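6 min read
Shares 32 | Comments 2

4.2 Nested cups

We compared two finger sets, Gresora and Kalen, on hand-held grippers before moving either to the arms at the Hindirville lab. The operator works both grippers at a table and adds single paper cups to an inverted stack. Each finger set was used for 331 trials with the same Huet controller settings.
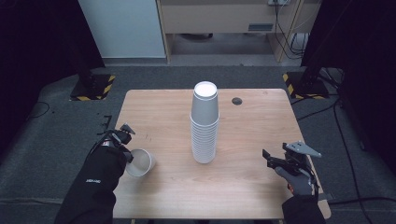

Vol. 32, p. 331

Figure 3. Cup task with a gripper in each hand. The left one holds a single cup on its side; the stack stands near the middle of the table.

Paper cups are light and bend easily, so closing force mattered more than reach. With the Kalen fingers, operators often dented the cup wall on the first grasp and had to let go and try again. The Gresora fingers gave a softer hold but slipped more when the cup was turned over – mostly when it was gripped close to the rim.

Camera placement had a smaller effect. A head view kept both grippers and the stack visible for most of a trial, while wrist views lost the stack whenever the hand turned. We use the head view for all timing results in Section 4.3.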